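Horkon Neighborhood Reading Project
Progress report to the Birberg Fund, covering the period to the end of October

Dear Kristaps Lepik,

What a few months it has been! When we sent you our plan, the lending room on Krūmiņa Street was a bare space with one working radiator and a pile of donated books nobody had sorted. We now open four afternoons a week, the shelves are up, and 51 families have signed up for library cards. Our target for the whole grant year was 60, so we are well ahead of where we hoped to be, and new people are still walking in most days.

The collection

We have cataloged 2000 books so far. The bulk of these are picture books and early readers, which are also what gets borrowed most. Animal stories go out fastest, followed by anything with a map in the front. The chapter books for older children have been slower to move. We first blamed the books, but when we lowered the shelf and turned some of the covers to face out, loans picked up within two weeks. We plan to do the same with the nonfiction, where some lovely books on volcanoes, bridges and bees are hiding with only their spines showing.

Sorting the donations took much longer than planned. A lot of what came in had to be passed on, mostly old textbooks and encyclopedias with volumes missing. We have put a short list by the door saying what we can take, and the boxes arriving now are far more useful.

Read-aloud afternoons

These have been the happiest surprise of the period. We started with one group at 4 p.m. and split it in two after the third week, when there was no floor left to sit on. The younger group gets two short stories and a song. The older group is working through a long adventure serial a chapter at a time, and the arguments over what will happen next have been wonderful to listen to. Parents have begun staying for it too (one father asked if he could borrow the book to read ahead, and was told very firmly by his daughter that this was cheating).

We have also held two bilingual readings, with each page read first in one language and then in the other. They take twice as long and need a reader who is comfortable with pauses. Families have asked for more, so we would like to make them monthly from the new year.

Reading partners

Nine reading partners have finished their training and each meets with one child for half an hour a week. The sessions are kept simple: the child picks the book, reads what they can, and the partner helps when asked. We keep a short log after each session. It is early to talk about results, but the logs already show children choosing longer books than they did at the start, and fewer of them giving up halfway.

Three more children are waiting for a partner. Finding people who are free in the early afternoon is hard, and this is the part of the plan that is behind. We are now asking at the Pornness bus depot, where many of the drivers work split shifts and have a gap at just the right time.

Money

Spending is in line with the budget except in two places. Shelving cost less than we allowed, as the brackets from the old room could be used again. Heating will cost more, and the second radiator needs replacing before the cold sets in. With your agreement we would like to move the shelving balance across to cover it. The full table of spending is attached separately.

Next steps

Before the next report we want to have every waiting child matched with a partner, finish the catalog of nonfiction, and try out a Saturday-style family opening during the school break, with soup. We are also putting together a small box of books that can travel to the clinic waiting room and be swapped every month.

Thank you for backing this. It is a joy to run, and you would be very welcome at any read-aloud, in either group.

The Horkon Neighborhood Reading Project team

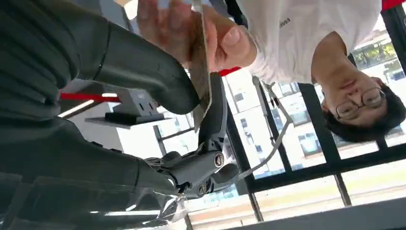 A hand holding a thin, flat object toward the gripper, with the white T-shirt on the right.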